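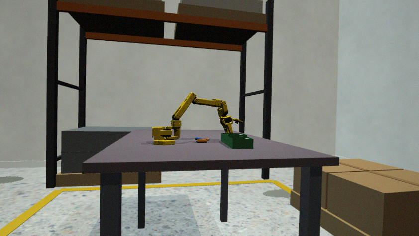 The sorting task in our simulator, with the arm over the bin.

Drive a robot arm with us this December

Boltalari is looking for 20 people to show a simulated robot arm how to put small things away. You steer it by remote control from a desk at our Bastulstead office, and every run you record becomes training material for Plusix, our tidying project. We love this work and we'd love company!

What you'll be doing

You pick up one object at a time and drop it in the bin with the matching label. Nuts and bolts share a bin, stationery has its own, and so on. The close-up view is where you'll do your fine steering – lining up a small hex nut between two fingers takes patience, and it gets very satisfying once your hands learn the controls.

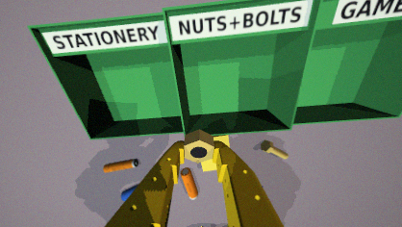
Who can join

Anyone 18 or older who can sit at a screen comfortably. No robot experience needed. Gamers, knitters, model builders and complete beginners are all welcome, left-handed people too (we have controllers for both hands).

Time and pay

Each session lasts 2 hours, breaks included, and you sign up for 8 of them. Pay is $20 an hour, practice time included. Missed grabs are fine. Just open the gripper, back off a little and go again,
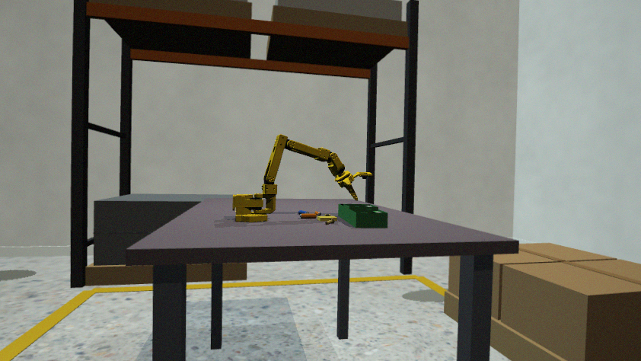 and if a run goes badly wrong you can reset it yourself and start over. We keep some of the clumsy ones too, so please don't worry about looking polished.

To apply, write to the Symonenko desk at Boltalari with the subject line "Plusix drivers" and tell us which afternoons suit you. Introductions start on a Tuesday at 13:00.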